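Home | Syllabus | Handouts | Lab Hours | Contact

Handout 9: Gathering Demonstrations You Won't Regret Later
Nhung Lâm, Mondbridge Robotics Workshop
Posted 2025-01-12

Welcome back, everyone! I promised to write up what we talked about last time, and as usual I've written more than I meant to, so get yourself some tea.

A quick reminder of where we are. In November we trained our first pick-up policy (the one we called Gatano) on 267 demonstrations, and it did nicely on blocks and cups and then went to pieces on anything thin. When we went back through the recordings, nearly all the thin objects had been set down in the same spot, facing the same way, by the same very tidy person. That person was me. The learner had picked up my habits along with the task, and I can't blame it for that.

So this term each pair will record 15 demonstrations per object, and I'd like you to move the object between every two of them. Turn it, slide it toward a corner, let part of it drift out of the wrist camera's view. A policy that has only ever seen things sitting politely in the center will be lost the first time somebody sets one down in a hurry. 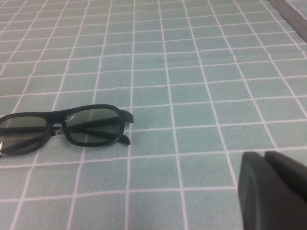
Fig. 1. Wrist camera view, folded glasses on the grid cloth. The left side of the glasses is out of view and the finger is at lower right.

I like folded glasses very much as a practice object. They're low and dark, and the lenses are tinted but you can still see the arms through them, so the outline is a good deal busier than a block's. Think about where you would want the fingers to close, and then do it that way on purpose, a few different ways, over the whole set! If you go for the bridge every time, the bridge is all it will know.

About the cloth: please don't iron it or pull it tight before each run. A few wrinkles are fine, and I'd like them in the data. Don't use the squares to line things up either (I know, it's very tempting).

Keep your failed grasps. Mark them "miss" in the log, add a word or two on what went wrong, and carry on. Pairs using the Grendau scripts should check that the miss column is saved, as the older version drops it without a warning.

Our goal for the whole class is 2000 demonstrations, shared among all the pairs. For next time, read the Đặng chapter on varied starting positions and bring your object list.

Share (9) | 15 comments
Previous handout | Next handout | Back to top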